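Five burners, one cook: talking with Wilfredo Manalastas about the lunch counter at Brellent

Interview and notes by Adalberto Guimarães

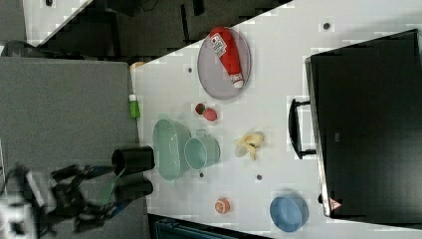
Wilfredo Manalastas doesn't like to sit down before lunch. So we talked standing up, in the back, while he cut onions and I tried to keep my notebook out of the onions. He has run the counter at Brellent, on the Toledo side of the river road, going on 12 years. Soup, rice, one meat, one thing without meat. Closes when the food's gone. I wanted to ask him about cooking for a crowd out of a small kitchen, and he started with tables, which I did not expect. "People see a table crowded with kitchen stuff, white top, plenty of it still showing, and they think mess," he said. "I think, okay, that person is cooking. Show me a bare one and I'll show you a person who orders in."

He got the job sideways. Was driving deliveries for a bread place called Urnero, came in the back door with rolls one morning and the cook had walked out. The owner asked if he could make soup. "I said sure. I could make one soup." Which one? "Chicken, ginger, green papaya. Except no papaya in Toledo in the winter, so I used squash. People liked it. I still use squash, my mother still complains."

That soup is on every day. He starts it at 5 in the morning and doesn't touch it much. Bones, ginger, onion, fish sauce, water to cover. Low heat. He got a little heated himself when I asked about boxed broth.

"It's fine. Use it at home, I don't care. But you're paying for salt water, and then you can't take the salt out. With bones you decide at the end."

Deciding at the end came up a lot. He doesn't salt rice. He barely salts meat before it goes in. There's a small bowl by the stove and everything gets tasted from a spoon, then a different spoon, then he asks whoever's standing there. That morning it was me. I said maybe a bit more. He said no.

We moved on to money, because I'd promised the editor we would. The first year he bought too much of everything. "I threw out so much cabbage. I was ashamed, I took it out in two trips so it wouldn't look like so much." Now he shops 3 times a week and keeps the menu on a piece of tape stuck to the cooler door. If pork's high it's chicken thighs. If chicken's high it's eggs, and there's a tomato and egg dish he does over rice that has its own fans, people who call in the morning to see if it's on.

Does he take orders by phone? "They call. I don't take orders. I tell them come early."

He did try an app for a while, Skudeo, the one that a lot of the places on the road signed up with. Lasted from May until the end of the summer. The tablet kept beeping while his hands were in flour and the soup went out in containers that leaked, and he'd get a message later from somebody he'd never met about wet noodles. "If you come here and the noodles are wrong you tell me and I fix it. You're standing there. With the app I'm apologizing to a name."

He misses the extra sales some, he said. Not enough.

I asked for advice for people feeding a big family, or a church thing, or a wake. He's done all of those. He put the knife down for this one.

"Make less kinds of food. Everybody wants to make seven dishes. Make two, a lot of it. Rice and a stew. Then somebody's aunt brings the rest anyway." Also – start the rice before you think you need to. Also borrow the big pot, don't buy it, you'll use it twice and then it lives in the garage with paint cans in it. And cut everything the night before exept the herbs.

What about people with tiny kitchens? His at home is smaller than the one at work, he lives upstairs from his sister and they share the freezer. He says to wash while the onions are going. Onions take longer than any recipe says, so that's your time, use it. Get one good knife and skip the set. He sharpens his on a stone most evenings with the radio on, and he tried to show me the angle and I didn't get it, I'll be honest.

By 1130 there was a line out to the sidewalk and our interview was pretty much over. I got a few more lines in between bowls. Favorite thing to cook? "Garlic rice, eggs on top. For me only." Anything he won't make again? "Lasagna. I made it once here, everybody wanted to know where's the soup."

Is he thinking about retiring, or handing it over? His nephew helps in the summers and is good with customers, less good with the alarm clock. Wilfredo shrugged at that and ladled. A man in a painter's cap asked for extra ginger and got it, no charge. Somebody asked was the egg dish on. It wasnt.

"Tomorrow maybe," he told her. "Depends on the chicken."

The counter opens at 1000 and goes until the soup runs out. Cash or card, parking's in the back by the tire shop.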